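Collecting Two-Arm Handling Examples for a Learning System
Project report, Clenham
By Chutima Panyasiri | December
Print this page | E-mail this page
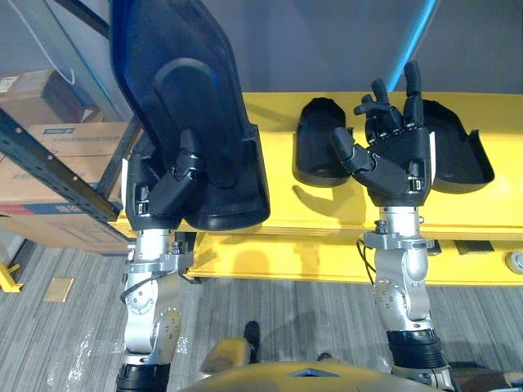 Photo: Chutima Panyasiri

Our project gathers examples of a two-armed robot picking up plastic shells from a table. The blue shell is the left hand's job and the black ones are for the right. An operator guides both arms, and every run is saved as one example.

We planned 200 examples and kept all but 39. Most of the rejected runs had a late start signal. In 6 the grip slipped on the rim and the shell fell.

We changed the starting positions after every five runs so the system would not learn one fixed layout. Training on the Plukent set is the next step.

Last updated: December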